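Plultstead extends kitchen repair scheme after first winter

The Plultstead household repair scheme will run for a second year, after 833 homes applied for help with worn-out kitchens, leaking taps and unsafe wiring.

The scheme, known as Relance, opened to applications in February. It pays for small jobs that landlords and homeowners tend to put off: a split worktop, a cabinet door that no longer closes, a socket too close to the sink. Grants are paid straight to the tradesperson once the work has been checked.

Of the homes that applied, 357 have had their work finished. A further 122 have been visited and are waiting for a date. The rest are still to be assessed, and the housing office says applicants do not need to send their forms again.

Thibault Hoarau, the scheme's manager, said demand had been highest in the older apartment blocks near Ferrand Street, where many kitchens have not been touched since the buildings went up.

"We planned for bathrooms," Hoarau said. "Most of the calls were for kitchens. Countertops, mainly, and the plumbing under them."
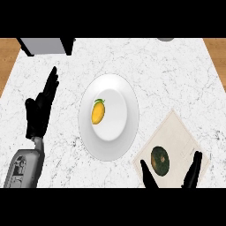 Under the new rules, a household can claim for two jobs in the same year, up from one. Countertops can be replaced with any material the applicant chooses, but the grant covers only the price of a standard laminate top. Anyone who wants stone or solid wood pays the difference.

That point caused some trouble in the first round. Several applicants ordered marble and learned afterward that they owed the balance. The form now has a separate box for the material, and the assessor goes over the cost before anything is signed.

Lucienne Mallet, a retired nurse on Ferrand Street, had her sink and the counter beside it replaced in the spring. She said the work took a morning, though she waited eleven weeks for it.

"The old one had swollen up so badly the drawer underneath wouldn't open," she said. "I kept my forks in a jar."

Waiting times remain the main complaint. The contractor, Mekov, had one crew on the scheme for most of the year and has now added another. Rüdiger Stüber, who runs the Plultstead crews for the company, said the second team would deal with plumbing and electrical jobs, and the first would stay on carpentry and worktops.

Tenants can apply without their landlord's signature for repairs to taps, seals and door hinges. Anything that involves cutting, tiling or wiring still needs written consent from the owner -- an email is accepted.

Romain Baudry of the Ferrand Street tenants' group welcomed the extra crew but said the consent rule should be looked at again. Some owners live abroad and take months to reply, he said, and their tenants lose their place in line.

Hoarau said applications that are missing consent will now be held for ten weeks before they are closed. They were previously held for four.

Forms are available at the housing office counter and at the public library. The office is open until 4:30 p.m., and assessors can make evening visits on request.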